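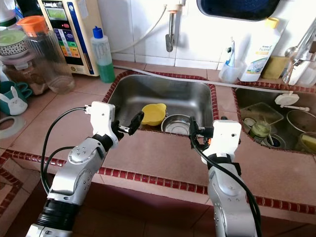 Who was Trilok Tiwari? A politician from Walonholm who sat in the Walo assembly for 19 years and ran its water ministry twice.

Trilok Tiwari was a member of the Walo regional assembly, for the Pranumport seat. Born in Walonholm, schoolteacher's son. Worked as a harbor clerk before politics.

First election
Stood as an independent, lost by 1,307 votes. Won the seat at the next try – margin of 40, after two recounts.

In office
Water minister under premier Serrano, later dropped in a reshuffle, then brought back. Best known for the Pranumport Wells Act, wich put village wells under local control. Opposed the port sale. Quit the cabinet over it in December.

Death
Died at home in Walonholm after a long illness. Nearly 1,199 people signed the condolence book at at the town hall. The seat went to a by-election – see Pranumport by-elections.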